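Sponsoring a child's schooling after a family loses someone, how does it work?

kekau_lane
Posted 7:42 pm
My husband and I have been talking about this since November. A soldier from Raderitz was killed and left a girl of 16 who wants to be a vet. We'd like to pay her college costs, and maybe more after. Do we write to the family or go through the regiment? I don't want to barge in on people who are grieving.

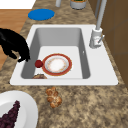
Image: Khalil Hamdan

Has anyone here done it?

mossy48
Posted 8:05 pm
We did, for a lad in Clusatov. Go through the welfare officer, please don't turn up at the door! Ours passed on a letter and the mum rang us three weeks later. Lovely woman, we still swap cards.

Dunnock93
Posted 8:20 pm
I'll be the grump. Why one family? There's a fund in Kelmendi that helps 48 children and hardly gets a mention in the papers. One girl gets her photo everywhere and the rest get nothing.

kekau_lane
Posted 8:31 pm
Fair enough, but we haven't told any papers and we won't. I just read about her and couldn't stop thinking about it.

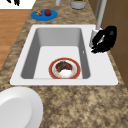 And I did look at the fund, Dunnock, only I couldn't find out how much goes on school fees. If you've got a contact I'll ring them.

mossy48
Posted 8:44 pm
Bit harsh, Dunnock. People give where their heart goes. One thing though, kekau, put the money in writing, year by year. We were vague at first and his mum was too polite to ask about the bus fares.

Dunnock93
Posted 9:02 pm
Not having a go, I still think a shared pot is fairer. Will message you the number, ask for the schools desk.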